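Donunau Street Block Club – Minutes, 9 Aug 2024

Present: me (Ariel Samonte, taking notes because I lost the coin toss), Danilo Dumlao, Ingegerd Öberg, Rosalinda Cruzado. Gerardo Cabanatuan came in at item 2 with a bag of plums, thank you Gerardo.

We got going at 7 in Ingegerd's dining room. Last month's minutes were approved after I fixed the spelling of Trondora, which I'd managed to get wrong twice.

1. Street closure
Danilo heard back from the city. We can close the block from Mercado Avenue up to the mailbox for the September party, but the alley has to stay open for the garbage trucks. He still needs signatures from the corner houses and will go around this weekend. I said I'd go with him, mostly to meet the new people's dog.

2. Money
We have $605 in the account. Rosalinda wants to hold some back for the winter lights and I'm with her on that. The band (Ingegerd's nephew and his friends, they call themselves Drerkon) will play for dinner and gas money. Gerardo asked how loud they are. Ingegerd said "medium."

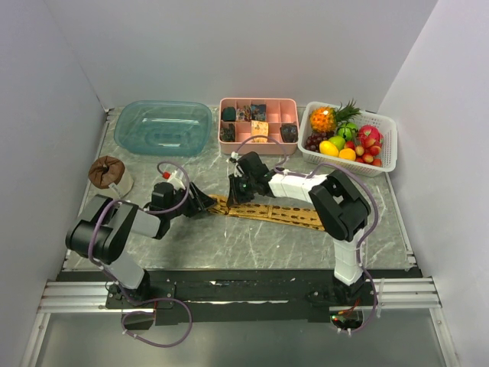 3. Decorations
Bunting took up way more of the evening than it should have! Rosalinda wants fabric this year, since the paper stuff turned to mush in last year's rain, and I think she's right. We went back and forth on colors for a good while. I'm pushing for something along the lines of that golden-yellow strip with the rows of dark brown ovals, because it would show up nicely against the brick and wouldn't look like the Fourth of July left over. Danilo would like plain blue. We voted and yellow won, 3 to 2, with Danilo asking that his objection be noted – so, noted. Rosalinda will price fabric at Trondora and let us know before she buys anything.

4. Food
Potluck again, same split as last year: odd numbers bring mains and even numbers bring sides or dessert. Gerardo is doing the grill. He'd like a second grill and somebody to stand at it, so please ask your neighbors. Ingegerd reminded us to label anything with nuts.
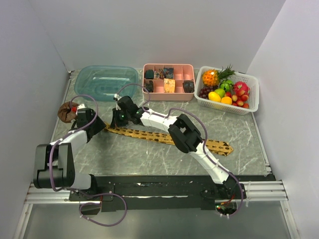

We also talked about drinks and settled on lemonade and water from the club, everything else bring your own. I have two big coolers in the garage and Danilo will pick up ice that morning.

5. Kids' stuff
Sack race yes, water balloons yes, bounce house no (insurance). Rosalinda will ask the library about borrowing their giant checkers set.

To do before next time: Danilo, signatures. Rosalinda, fabric prices and checkers. Gerardo, second grill. Me, flyer.

Next meeting is at Gerardo's, bring a chair if you can.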